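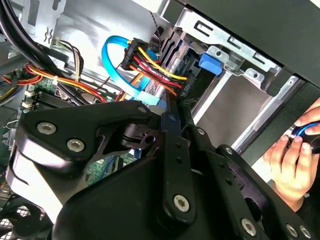
Ticket 294: File server at Wellunton office drops off the network overnight

2025-10-18
By Sándor Kelemen

Reported problem

Users at the Wellunton office can't open the shared drive first thing in the morning. The server is powered on and the fans are running, but it doesn't answer a ping. Holding the power button and starting it again brings everything back until the next night. The office has had this on 8 mornings so far in October.

Setup

Desktop tower used as a file server, two data drives in a mirror, one separate system drive. Wired to the switch in the hall closet. Nightly backup goes to the Geraghty site and starts at 1:19 a.m.

Log

1. Checked the system log after the last failure. Entries stop at 1:46 a.m. with no shutdown message. The backup log stops at the same minute.

2. Swapped the network cable and moved it to another switch port. Failed again that night. Put the old cable back.

3. Ran a memory test for two full passes. No errors.

4. Read the drive health data. The system drive and the first data drive are clean. The second data drive shows 19 interface CRC errors and no reallocated sectors. CRC errors usually point to the cable or connector, so I left the drive in place.

5. Powered down, unplugged, opened the side panel. Replaced the SATA cable on the second data drive and reseated the others. Noted the CRC count before restarting — it doesn't reset, so only an increase matters.

6. Started a manual backup during the day to load the drives the same way. Finished in 46 minutes. CRC count still 19.

7. Left the nightly job on. Server hung again at 1:46 a.m. CRC count unchanged, so the cable was a separate fault.

8. Compared the scheduled jobs. The Genalico inventory program has its own database cleanup set for 1:45 a.m., and it locks the same folder the backup is reading. The daytime test missed this because the cleanup only runs at night.

9. Moved the Genalico cleanup to 4:00 a.m. and saved the change. No other settings touched.

Status

Open. First night after the change was clean — backup completed, shared drive up in the morning. I want a full week before closing.

Still to do

Check whether the Brundavgate server has the same cleanup time. It was set up from the same notes.

If the drive drops again, don't hold the power button. Plug in the monitor first, write down whatever is on the screen and add it to this ticket.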